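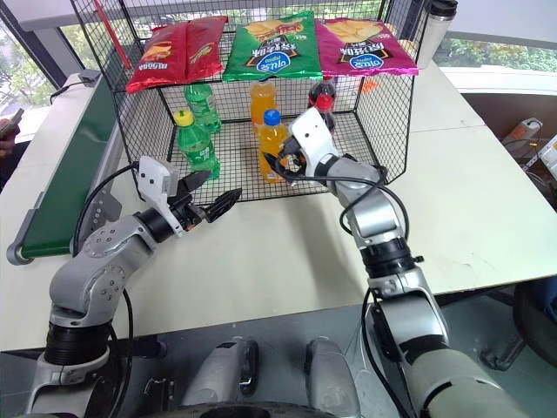
The Long, Salty Life of the Potato Chip

Open a bag of chips in a quiet room and watch what happens. Heads turn. Somebody two desks over suddenly remembers they skipped lunch. I have loved chips since I was old enough to reach the cupboard, and after a winter spent reading, frying and eating my way through their history, I love them even more.

Most people have heard the tale of the cranky cook in Saratoga Springs, New York, who sliced his potatoes paper thin to get back at a picky diner. It's a wonderful story and it probably didn't happen that way. Recipes for thin fried potato slices were in print decades earlier, in an English cookbook from 1817. But Saratoga did make them famous, and for years "Saratoga chips" was the name you'd see on menus.

In those days chips came out of barrels and glass cases, and the last scoop was often stale. Then came the wax paper bag in the 1920s, ironed shut by hand, and suddenly a chip could travel! Flavored chips had their big moment in the 1950s, and there has been no stopping them since.

Which brings me to Berenice Nava and her kitchen in the town of Jaramillo. Nava has been keeping tasting notes on chips for most of her adult life, and her notebooks now cover 1,022 kinds from wherever friends and relatives happen to travel. She let me read them for a whole afternoon (I stayed through dinner). Cucumber gets high marks. So does lime, and a grilled squid chip that she calls "the beach, but crunchy."

"People think plain salted is the boring one," she told me. "Plain salted is where you taste the potato. I always start there."

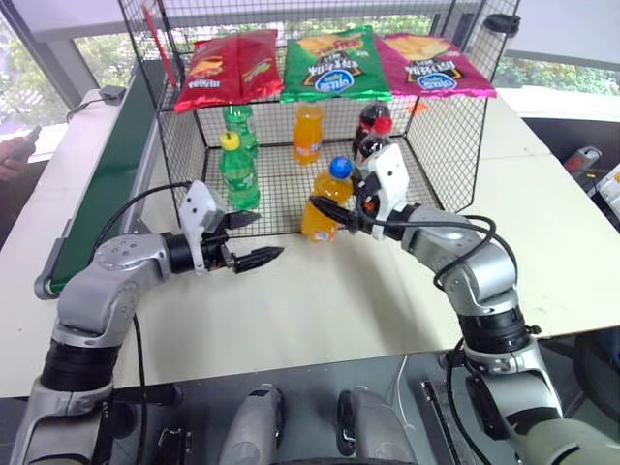 Chips on top, soda below: a bright yellow cap stands out among the bottles.

She is right about the potato. Chip makers want one that's low in sugar, as sugar turns dark and bitter in hot oil. Snædís Vestergaard grows them on a windy slope outside Kendunel, and she talks about her crop the way other people talk about racehorses. She planted 174 rows last season and walked every one of them with me in November, in the rain, pulling up stragglers and snapping them in half so I could hear the sound.

Her potatoes go to a small frying shop called Gritis, where they're sliced, rinsed and cooked in batches. A batch chip comes out folded and knobby, with a harder bite than the kind that rides a conveyor through the oil. The shop fills nearly 2,000 bags on a good day, and I ate the first broken pieces off the tray while they were still too hot to hold. I burned my tongue and went back for more - twice.

Nava's next notebook is already started. Page one is plain salted.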